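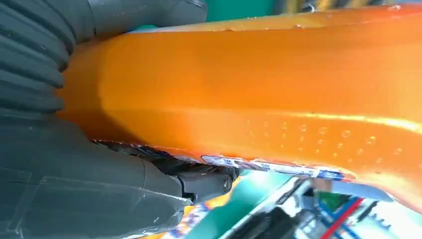
Tide PRO laundry detergent, Chinese-label bottle: container review

Search reviews Go
3,769 views | 52 shares | 14 comments

By Ratih Wattimena

This review covers the bottle, with a short note on dosing. Cleaning results depend too much on the machine and the water, and they get their own article.

Body
Glossy orange plastic with rounded edges. Gloss hides nothing: marks and dried drips show at once, and a damp cloth removes only the drips. A patch of fine dotted texture breaks up the smooth surface. With dry hands I noticed little difference. With wet hands I put my fingers on it by choice.

Label
A wrapped label, printed mostly in Chinese. It is the weak part of the package. It wrinkles under a firm squeeze, and the small blue text was hard to read to begin with. I would copy the dosing instructions onto a card and tape it inside the cabinet door. 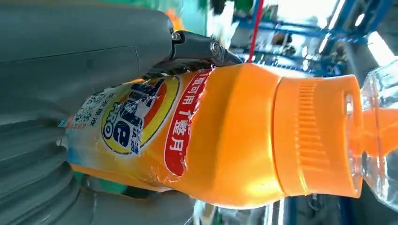
Tide PRO label with the red one-month banner.

Cap
Wide orange screw cap, slightly lighter than the body. The width gives enough leverage to open it with a wet hand. I tighten it fully before laying the bottle down - my shelf is too low for upright storage.

The one-month claim
The red banner says one bottle can be used for one full month. I logged 14 loads over 30 days, all for two people. Anyone washing daily should keep a separate log before relying on the banner as a reorder date.

Verdict
A sound container with a mediocre label. I would buy it again for the cap.

Share 52

Related reviews
Jolura folding drying rack
Ornum mesh wash bags
Sriwong stain brush, long-term test
Grulside under-sink shelf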